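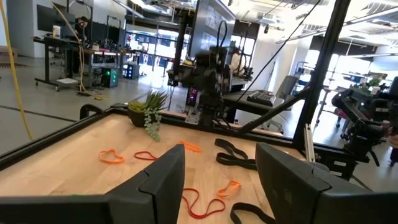 Sorting Out the Band Drawer: a Small Study of Rubber Bands
Consuelo Palomino
Design and Materials, project report, December 2018
4 min read

Everyone in my family keeps rubber bands and hardly anyone buys them. They arrive round the post, round spring onions, round rolled-up posters, and they end up knotted together in a kitchen drawer. For my project I wanted to find out whether a mixed heap of bands could be sorted in a way that makes the right one quick to find, and which way of sorting people like best. I had no idea how absorbing this would get!

What I started with

My bands came from three places. The largest share was a Walex bag of 500 in mixed sizes, which I emptied out and stirred up with the others. My aunt gave me a Sanby tin dated 1995 (the lid is lovely, the bands inside were less so, and several snapped at the first pull). The remainder came from our own drawer.

I did the sorting on a light wooden tabletop. I had tried a patterned tablecloth at home first and it was hopeless, as the thin bands simply vanished into it. On pale wood the colours show up beautifully and even a skinny red loop is easy to spot.

Method

I worked with a few bands at a time, scattered flat so that each could be picked up without dragging its neighbours along. Every band was looked at in three ways: colour, width and resting length. Resting length means the length of the band laid down and gently straightened, with no stretch in it. This sounds simple, but bands hardly ever lie straight. They twist, fold over themselves and curl into bean shapes, and the wide ones are the most stubborn of the lot.

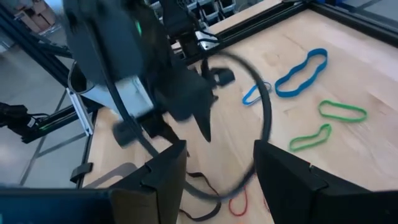 Figure 1. Blue, green and red bands spread out on the wooden tabletop.

Bands went into 4 jam jars. In the first round I filled the jars by colour, in the second by width, and in the third by resting length. After each round I asked classmates to fetch a band for a particular job, such as closing a bag of rice or holding a bundle of pencils, and I timed them on my phone.

What I found

Colour was the clear favourite to look at, and the jars were so cheerful on the windowsill that I left them there for a week. It was also the slowest for fetching. A blue jar can hold a huge band and a tiny one, and people tipped the whole thing out to compare.

Width did better. Length was the quickest for nearly everyone, especially for the rice bag, where a band that is too short is no use at all. The pencils were closer, and two people were faster with the width jars.

Things I would change

I would measure stretch as well as resting length, using a small hanging weight. I would also leave the tin bands out of the timed rounds, as they made people nervous of pulling. My second batch, a Schmieder pack bought in June, was never opened, so I would like to run the length round again with those and put the jars in a proper rack.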